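By Iqra Ghumman
30 July 2020

We use cookies to remember your reading preferences. Accept / Manage settings

The Tower in the Bedroom

When Nuanchan Meesuk moved into her apartment on Sokitham Street, the laundry was in the basement, 42 steps down. She counted them with a full basket on her hip. Two years later the building's owner offered tenants a hookup inside the unit, and she had to decide where a washer and dryer could go in a home with no spare closet and a kitchen the width of a hallway.

She stacked them. A growing number of renters are making the same choice, and the dryer on top of the washer is turning up in bedrooms, entryways and the ends of living rooms. The pair takes the floor space of one machine. What it asks for in return is some planning about height, doors and where the clean clothes are going to land.
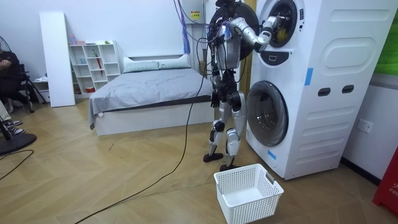

Can any dryer go on top of any washer?
The two need to be made for stacking and joined with the kit the manufacturer lists for them. Matching width isn't enough, as the feet of the upper machine have to lock to something.

Meesuk learned that from the fitter at Tshabalala, the appliance shop that sold her the set. He turned down her plan to reuse an old dryer from her sister's place. The stacking kit and labor came to $157, and the job took most of a morning, including a second trip to the van for a longer hose.

Floors matter too. A washer on a fast spin will find any soft spot underneath it, and the machine above will move with it. The fitter checked hers with a level front to back and side to side, adjusted the feet, ran an empty spin, and checked again. He told her to repeat the check in October, once the heat came on and the boards had shifted.
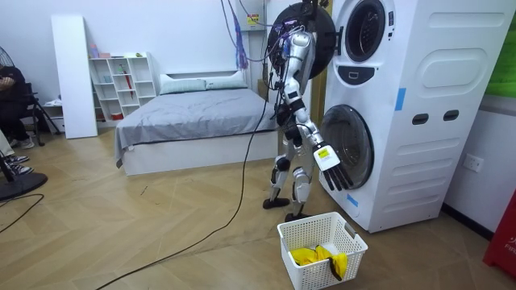
Door swing is the thing people forget to measure. A front loader needs clear space for its door and for the person standing there, and in a stack you have two doors at very different levels. The lower one can have you close to kneeling. The upper one may be a reach, and a round door like the dark one here, swung out to the left, takes up room at shoulder level just where you'd like to stand. Many dryer doors can be rehung to open the other way, so ask before delivery. Meesuk had hers changed so it opens toward the wall and away from the bed.

Then there is the basket. Her old one was a deep wicker hamper from Dumivetti that looked good and didn't fit anywhere near the machines. She now uses a low plastic one that can sit on the floor in front of the dryer.

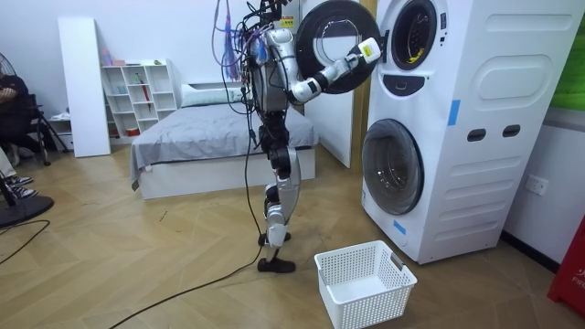

She pulls everything down into it, then runs a hand around the inside of the drum for whatever is left. Socks stay behind more than anything else. Small things cling to the back or lie at the bottom, below eye level for a shorter person, and come out with the next load. She keeps a step stool from Goltden beside the bed for this and sweeps the drum before she closes the door.

Lint is the other chore. The filter gets cleaned after every load, and the space behind the stack gets vacuumed when she can talk someone into helping her move it.

Noise was her main worry with the bed so close. She runs the washer while she cooks dinner and the dryer while she eats. Towels wait for the weekend.

Contact the editors | © 2020 All rights reserved | Back to top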